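Task sequencer (robot software)

A task sequencer is the piece of a robot's software that decides which small job comes next. Say you want a robot to clear off a cabinet. Somebody has to break that into "find the thing," "reach for it," "grab it," "carry it," "let go," and then work out what happens if one of those goes badly. The sequencer is that somebody. It doesn't move any joints itself, and it doesn't look through the camera. It sits between the two and nags both of them.

I've been writing these things for a good while, first at Testa and now on a package called Cimar, so you're getting the view from the inside here, with all my opinions left in.

Where it sits

Most arms I've worked with have three layers, even if the folks who built them use other names. At the bottom is control, which runs fast (ours ticks 200 times a second) and keeps the arm on its path without shaking. Off to the side is perception, which turns camera pictures into a list of things and where they are. The sequencer is on top, and it's slow! Cimar's checks in 30 times a second at best, and most of those checks come back with "keep going, nothing new."

People mix this up with motion planning all the time. The motion planner answers "how do I get my hand from this spot to that one without hitting the shelf?" The sequencer answers "should my hand be going there at all?" You can have a lovely planner and still own a robot that carefully carries a cup back to where it found it, over and over, all because the layer above lost track.

How it keeps track

The older style is the state machine. You draw a circle for each step, draw arrows between them, and the robot is always in exactly one circle. I still like these for short jobs. They print nicely on one page and you can follow them with a finger. The trouble comes with growth - my first big one at Testa reached 87 states, and adding a single "try again" arrow meant an afternoon of worry.
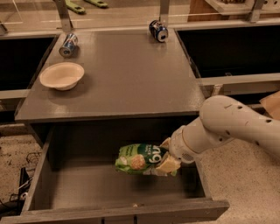
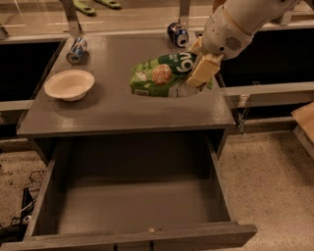

Behavior trees are what I use now, and most of Cimar is built around them. A tree gets read from the top on every check, so each step carries its own little test: is this true yet, and is it still true? That second half matters most once there's something in the gripper. With the green snack bag held over the open drawer, the tree has one branch asking whether the bag is still held, one asking whether it's over the right spot, and one asking whether the drawer is open, and all three get asked again on the next check. When the same bag is up over the cabinet top, the first and third answers can stay just as they were and only the middle one changes. In a state machine I'd want separate circles for those. In a tree it's one leaf that flips, and I get to go to lunch.

The world model

All those questions need somewhere to look up answers, and that's the world model. Don't let the name scare you, ours is a table. Each row is an object, with a position, a time stamp, and a score for how sure perception is about it. The score fades as the row gets older, so a cup that hasn't been spotted lately slowly turns into a rumor.

Soft packaging is a pain here. A bowl has one shape, so a box drawn around it means something. A bag folds wherever you pinch it, and the middle of the bag wanders off from wherever perception thought it was. Cimar stores a held bag by its grasp point and lets the rest flop. Crude, but I've been happy with it.

Recovery

Recovery is what to do after a miss, and it takes up more of the code than the plain job does. The usual moves are to look again, back the hand off and retry, try a different grasp, or stop and ask a person. I put a limit on every retry. An early Mostness build didn't have one, and its log had 200 grasp attempts on an object that perception had made up.

Tools

Vanhove is the viewer I'd point a beginner to. It plays back a log with the tree on one side and the camera on the other, and colors each leaf by its last answer. Mostness has a built-in editor too, good for sketching, though I find it gets sluggish on big trees. Cimar trees are plain text files, and I edit mine by hand with the viewer open in the next window.

See also: Motion planning, Grasp planning, State estimation, Behavior tree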